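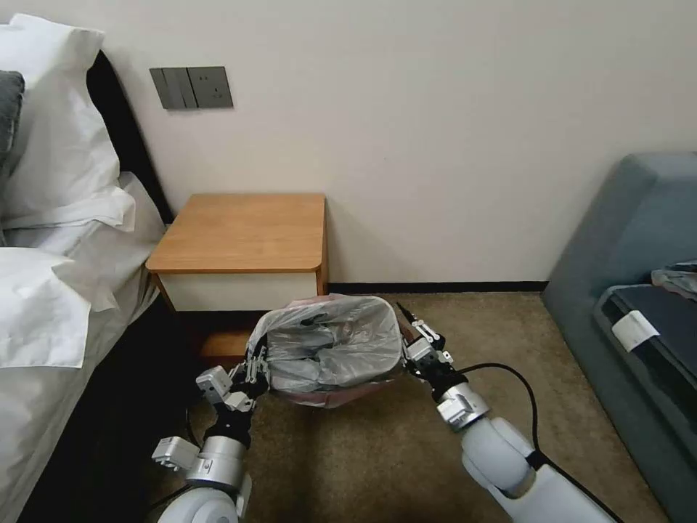

Bedside bin with a gray liner, guest bedroom.

Search this site
Enter keywords

About Hilerov

Hilerov is a room-servicing company based in Reddale. We clean and reset bedrooms for motels, serviced apartments and holiday lets between Reddale and Drummond. The business started with 2 motels and now looks after 580 rooms.

A standard service covers the bed, the bathroom, the carpet and the rubbish. Bins are emptied and relined at every visit, including the small ones beside the bed, and go back where the guest will look for them. Doonas are aired and bedside tables wiped down, drawers included. Skirting boards and light switches are done on each changeover.

We employ 12 full-time room staff and take on casuals from March. Linen goes through our own laundry on Asau Street, which handles 4,000 pieces a week in the busy season. Quotes are free and we can usually inspect within the week.

Share 7 Comments 0

Related
Our laundry on Asau Street
Changeover times and rates
Work with us in Drummond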